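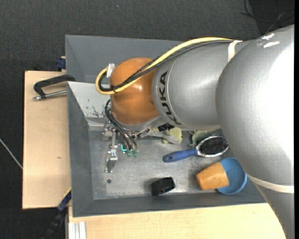
Sort the kitchen drawer before you start on the cupboards. It takes 90 minutes if you have everything to hand, and most of that is washing.

## What you need

- a tape measure
- washing-up liquid and a cloth
- a drawer tray (I used the Ostow, 400 mm wide)
- a box for things that are leaving

## Steps

1. Empty the drawer on to a towel. Vacuum the corners, then wipe the base and leave it open to dry.
2. Measure the inside, front to back and side to side. My drawer is 600 mm wide on the outside, but the runners take up a good part of that. Check the height too. A tray deeper than 55 mm caught on the rail above.
3. Put duplicates together and keep the best one or two. Blunt peelers go in the box.
4. Wash what you're keeping. Dry wooden spoons standing up in a jug.
5. Fit the tray against the left side. Long tools go in the gap on the right.
6. Put the things you use daily at the front.

If the tray slides when you shut the drawer, stick a small piece of rubber matting under each corner. Double-sided tape also holds, but it leaves marks on painted wood.

Knives should go in a block or on a wall strip. If they have to stay in the drawer, fit blade covers and point the handles towards you.

Leave the box in the hall until February. Anything you haven't gone back for can go to the charity shop.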